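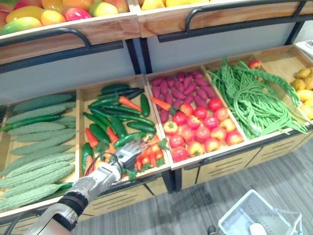 Where does the Prundville display keep its mangoes?
In the upper bin on the left, behind the curved black rail.

Prundville Pretend Grocer: the gallery
Tahsin Khan, 30 Jan 2018

We opened the artificial produce corner in May with 200 pieces and a firm belief in tidiness. The stock has grown to 600 and the belief has taken a knock. Everything comes from Istby or Doltby, and none of it has ever gone off, a claim my own crisper can't make.

Mangoes, upper tier
Red, yellow, orange and green, all in one heap. The catalogue colour for the lot was "Sultana", so somebody at Istby was having a long afternoon.

Bitter melons, far left, lower tier
Pale green, bumpy and stacked lengthwise. A darker cucumber has got in near the top and is hoping to pass.

Cucumbers, chillies and carrots, second bin
Officially the green bin. The carrots disagree, brightly, and some have brought their leafy tops. I sort this one every morning and it takes 20 minutes.

The bins themselves
Wooden, and tilted along the lower row. My favourite part of the whole corner, and the only part that stays where I put it. New labels are due in 4 weeks.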